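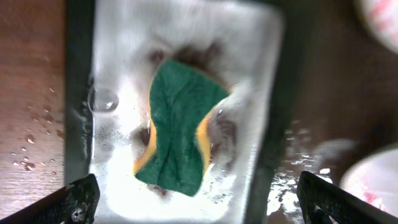
3.2 Household survey

Questionnaires were mailed on 10th April to 2278 addresses in the Timar and Briggs districts. Respondents reported how often they replaced kitchen sponges and how they threw them away. Households that shared a kitchen were coded as one unit. Reminders went out in June.
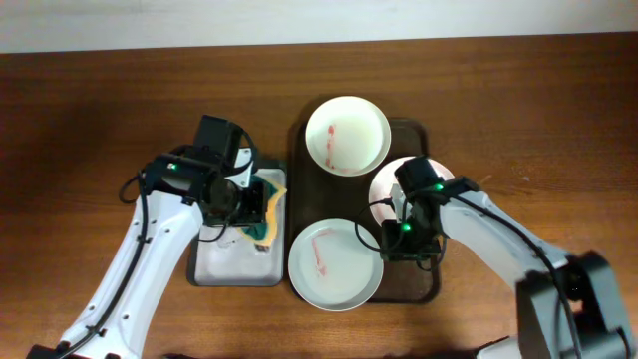
3.3 Weighting

Responses were weighted by district and household size using the Semum procedure. Figure 3 shows a sponge of the two-layer type, with a green scouring pad and yellow foam. Weights above the cap were trimmed,

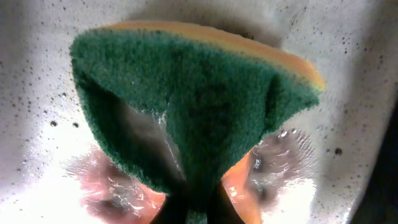
and the trimmed mass was spread over the remaining cases in the same district.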